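# Prorkus Chores: data card

Version 2. Updated 20th September.

14 shares | 3 comments

Prorkus Chores is a set of teleoperated recordings of ordinary cleanup work. We put it together at Wadia to help answer a plain question: can a two-armed machine do small household and office chores yet? It holds 529 episodes, each with head and wrist video, joint positions and a short text label.

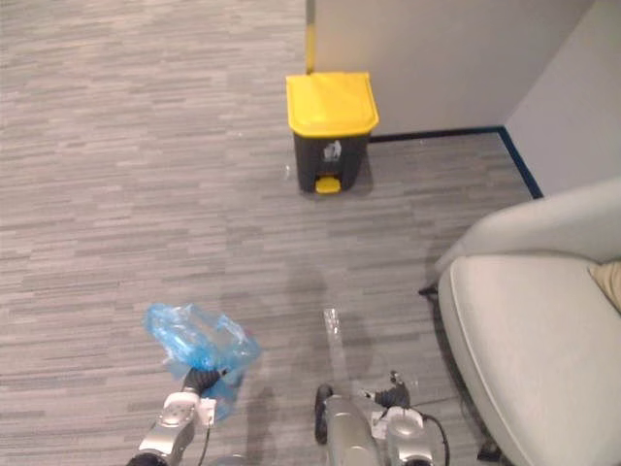 Picking up litter is the largest task group. An episode counts as done when every loose item is off the floor and in its container. Thin plastic is the hard part. A crumpled blue bag like the one in the left gripper is easy to see, but clear plastic lying on striped carpet nearly disappears, and models trained on our first release often drove straight past it. Labels in this version mark clear items separately.

## Views

Each episode has a head view and at least one wrist view. The wrist views are close and often blurred. We kept the blurred stretches, as a model running on the robot would have to deal with them too.

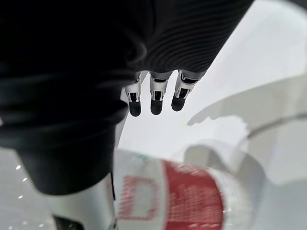

Frame rates differ slightly between views. Use the timestamps in the index file to line them up. Do not rely on frame numbers.

## How well it works

We trained the Shokri baseline on the full set and gave it 40 new trials on floor pickup. It finished around half without help. Most failures were missed grasps. The rest were items dropped on the way to the bin. It is slower than a person, and we would not leave it to work alone.

Two-handed episodes, with something held in each gripper, are the least covered.
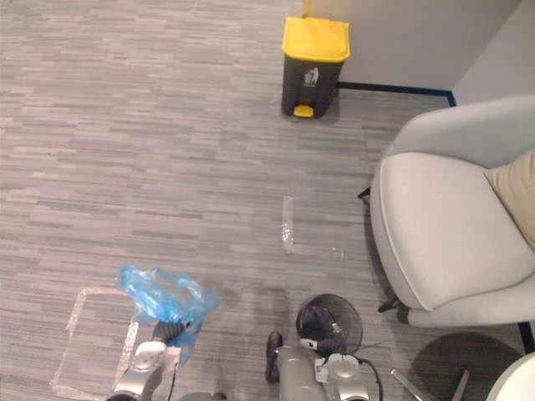 ## Known limits

- Rooms are small and well lit.
- No stairs, pets or liquids.
- 5 episodes have no wrist video. They are listed in the index.

## License and access

Free for research use. Files are hosted on Cluvex. The next release is planned for October and will add table clearing.

3 comments | Share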